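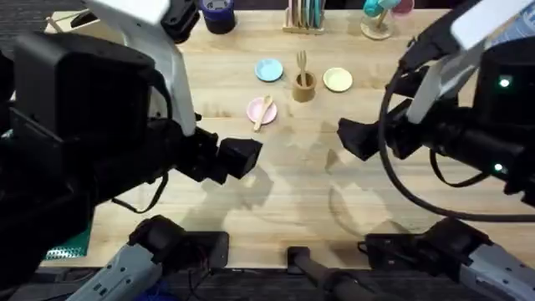

The customer reports that the play tableware set purchased from Wasetti in May marks the surface of a wooden table and that the plates do not stay where they are placed. The ticket was opened under the Tableware and Tea Sets queue and assigned to Mirsad Ivanov. The customer's usual layout places three small round plates around a small wooden cup in the middle of the table, and all handling takes place within that area. The table was finished by its owner with Veres hard oil. No mat or cloth is used under the dishes.

Filed under: Help Desk / Toys and Play Kitchens / Care and Cleaning

Initial assessment. The customer was asked to wipe the underside of each plate with a damp white cloth and report any color left on the cloth. A faint gray residue was reported from two plates and none from the cup. Color transfer from the plates themselves was therefore considered unlikely. The customer confirmed that the table had been oiled eight days before the first mark was noticed. The oil supplier's instructions, which the customer forwarded, call for a longer curing period before objects are left standing on the surface.

Action 1. The customer was advised to wash all pieces in warm water with a small amount of dish soap, to dry them fully, and to keep them off the table overnight. Result: marks did not return on the following morning, but the plates continued to slide.

Action 2. Adhesive felt dots (Sukix, sheet of 300) were sent at no charge. The customer applied three to each plate. Result: sliding became worse. The dots were removed and the adhesive was cleaned off with rubbing alcohol. This action should not be repeated for similar tickets.

Action 3. Clear silicone dots (Avix) were supplied as a replacement for the felt. Result: the customer reports that the plates now hold their position when a neighboring piece is picked up or set down. The cup was left without dots at the customer's request.

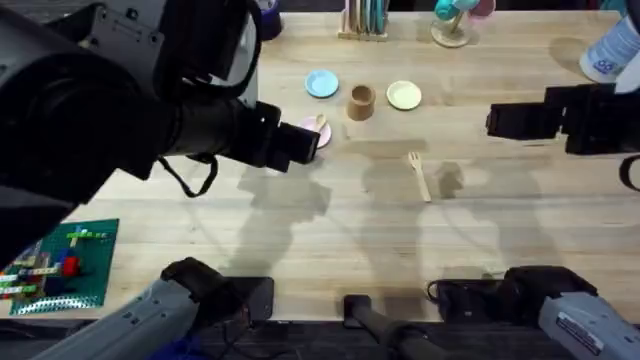 Can the existing marks be removed without sanding the whole table?

Light marks can usually be reduced by rubbing along the grain with a fine nonwoven pad and a small amount of the same oil, then wiping off the excess after 15 minutes. A hidden spot should be tested first. If a mark is still visible once the oil has cured, the affected board may need local sanding.

Status: resolved, pending customer confirmation. The ticket will remain open until the table has completed its curing period.

This site uses cookies to remember your ticket number and language settings. Accept all | Manage preferences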